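Randomizing the Tube Rack: Notes on a Simulated Lab Bench Benchmark

The Dultuline project began in February with a narrow question. If a manipulation policy is trained entirely in simulation on a laboratory bench, how much does it depend on the exact arrangement of the objects it was trained with? Our group at Rullano had been reporting good success rates on tube handling for some time, and we had come to suspect that those rates said more about the fixed layout of the bench than about the policy.

This post summarizes the method and the main result. A longer technical note will follow when the ablations are complete.
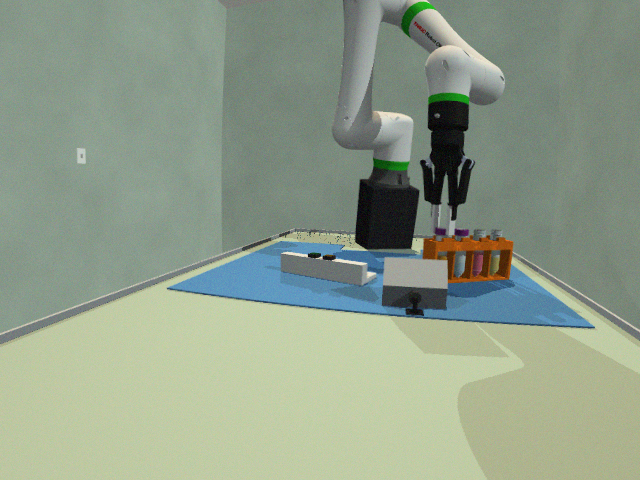
Posted by the author | October 3, 2018 | Filed under: Simulation, Manipulation

The bench is deliberately modest. It consists of a single arm with a parallel gripper, a blue mat, an orange rack holding four capped tubes, and two pieces of generic equipment that serve mainly as obstacles. The task is to approach a named tube from above, grasp it below the cap, lift it clear of the rack, and return it to the same slot. An episode counts as a success only if the tube is returned upright and no other tube has been displaced.

The first version of the benchmark used one layout for both training and evaluation. The caps and the liquids were always in the same order, and the rack always stood in the same position on the mat. Under those conditions the policy performed very well. When we changed the order of the tubes and left everything else alone, performance fell sharply. The policy had learned where to go, and had paid very little attention to which tube had been requested.

The revised procedure treats the layout as a variable. At the start of each training episode, the simulator draws cap colors, liquid colors, rack position and rack angle from fixed ranges. The camera viewpoint and the direction of the lighting are drawn in the same way. The instruction names the target by its cap, its contents, or both. Instructions that would fit more than one tube are rejected before the episode begins. We added that check after finding that a good number of early failures were simply requests with two correct answers.

The training set contains 1,462 demonstrations, generated by a scripted planner with access to the true state of the simulator. The policy sees only the camera images and the joint readings. We considered collecting demonstrations by teleoperation and decided against it for this round, mostly for reasons of cost. The planner's motions are somewhat stiff, and the policy has inherited that stiffness. It pauses above the rack before descending, just as the planner does.
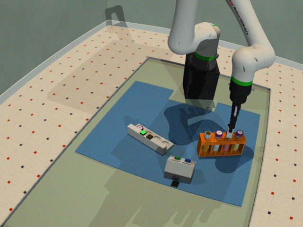
Evaluation was carried out on 300 episodes with layouts held out from training. The policy trained with randomization completed 208 of them. The policy trained on the single layout was run on the same episodes with the same seeds and completed 7. We regard the second figure as the more instructive of the two, given that the same policy would have looked excellent under our earlier protocol.

The remaining failures fall into a few groups. The largest group involves the correct tube and a poor grasp. The fingers close slightly off center, the tube tilts on the way up, and it catches on the rack. A smaller group involves the wrong tube, usually a neighbor with the same cap color, when the instruction depended on the contents. The liquids are partly hidden by the uprights of the rack, and from some viewpoints very little of the color can be seen. Adding a second camera is the obvious remedy. We have not yet tested it.

Shadows were also a difficulty. The arm casts a large, dark shadow in some lighting conditions, and early versions of the policy would hesitate whenever it crossed the rack. Widening the range of light directions during training reduced the problem considerably, although it made the first stage of training slower and less stable.

Some limitations should be stated plainly. All results reported here are from simulation. The liquids are colored volumes with no fluid behavior, so spilling and sloshing are not represented. Contact between the fingers and the tube is simplified, and we expect the grasp failures to look different on hardware. The caps are rigid and are never removed.

Configuration files are stored in the Kowalchuk repository, under the same directory as the earlier fixed-layout benchmark. Anyone reproducing the numbers should use the evaluation seeds supplied there and should confirm that the ambiguity check is switched on. It is off by default in the older branch. The plotting scripts still depend on Braler, our internal logging package, and will be replaced with a standalone version before the technical note is released.

Work on the second camera view is scheduled next, followed by racks with empty slots.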